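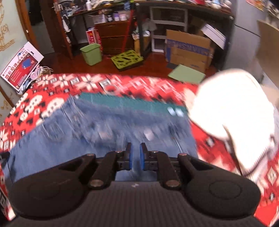 Common swifts sleep while they fly. You will find this stated as plain fact on nature websites, on museum walls and on the back of a tea towel I bought in Virkport. I have repeated it myself at dinner parties. It's an irresistible idea for a species like ours, which wants a mattress and a blanket, preferably a red one with a pattern on it, before it will shut its eyes. A bird that weighs less than a candy bar supposedly does the same job a mile up in the dark. I'd like it to be true. I would also like to see the evidence, and there is a good deal less of that than the tea towel suggests.

Start with what is solid. Swifts fitted with tiny data loggers have been shown to stay in the air for 10 months of the year, the whole stretch between one breeding season and the next. Some of the birds never landed in that time. Others came down now and then, for a night or part of one, and then went back up. The loggers carry motion sensors, and the sensors are good at telling flapping from sitting still. I have no quarrel with any of it.

The next step is where people start helping themselves. Swifts are airborne for months, the argument goes, and all birds must sleep, so swifts must sleep in the air. It sounds airtight. But a motion sensor on a bird's back says nothing about its brain. A long glide could be a nap. It could also be a long glide.

Swifts climb high at dusk and again at dawn, and for years the dusk climb was told as a bedtime story. The bird goes up, nods off and drifts down. The dawn climb fits that story badly. Why go up to bed when it's time to get up? Researchers have since suggested that the birds may be reading the weather, or checking the sky for cues to help them find their way. Those ideas need more testing too, but at least they cover both ends of the night.

The only way to know whether an animal is asleep is to record its brain activity, and the equipment for that has been too heavy to hang on a swift. It has been done with great frigatebirds, which are far bigger. Those recordings are wonderful. They show real sleep in flight, sometimes in one half of the brain and sometimes in both, mostly at night and mostly while the birds were circling upward on rising air. They also show how little of it there was. On the wing the frigatebirds slept for less than an hour a day, in bursts of seconds. Back on land they slept for more than 12 times as long.
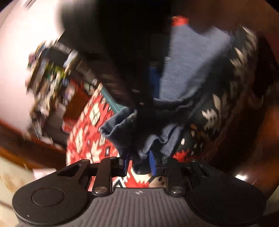 Blue-tipped jaws pressing into the material they hold.

That last part tends to go missing. If frigatebirds can get by for days on almost no sleep, then "all birds must sleep" is a shakier plank than it looked. Perhaps swifts sleep in snatches too short for us to picture. Perhaps they put most of it off. A frigatebird is a huge glider that can let a warm column of air do the lifting, and a swift spends much more of its life beating its wings. I don't see why we should pour one bird's habits into the other and call the matter closed.

None of this has slowed down the retelling. The trail guide at the Wattanapong reserve says swifts "sleep soundly on the wing," and I would love to know who measured the soundness. Clana, a bird app I otherwise like, has the species down as resting "100 percent in flight," which can't be right for a bird that spends its nights in a nest hole while it has chicks. I wrote to both in October. The reserve sent a friendly note saying the sign was due for replacement. Clana sent me a link to the same page.

My own guess, for what it's worth, is that swifts do sleep up there, a little, in some form. I would bet a modest amount on it. But a guess is what it is, and the tea towel ought to say "probably." Recorders keep shrinking. Sooner or later one will be light enough for a swift to carry without noticing, and then we can all stop arguing from tea towels. I'm keeping mine in the drawer until then.

More from Avau
Do robins really hear worms?
The trouble with counting starlings
Owls, silence and a very loud microphone
Why your field guide disagrees with your other field guide

Avau Magazine, November 2020 | Contact the editors | Subscriptions | All rights reserved | Back to top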